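Flellstead Opens Its Hand-Teaching Workshop to New Partners

FLELLSTEAD, Thursday, December 14, 2023

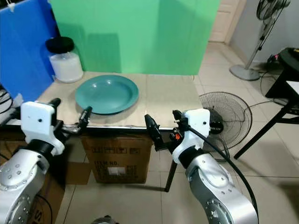 Operators at Fetusitz say the hardest part of showing a robot a household task is slowing down enough to do it the same way twice, and they would gladly take a patient beginner over a fast expert any day.

We at Mahuika are so pleased to share that our Uka program, which lets a person guide two arms by remote control through everyday jobs like picking up a plate, will welcome 3 partner groups in January (and we do hope they bring their own dishes!). Over the fall our operators recorded nearly 74 hours of tabletop work, and every bit of it was led by a person at the controls.

Each group will have 2 weeks at the bench, with coaching all the way through and plenty of time to start over when a grasp goes wrong. Applications are open now through the Uka page, and questions are always welcome at the Mahuika front desk in Flellstead.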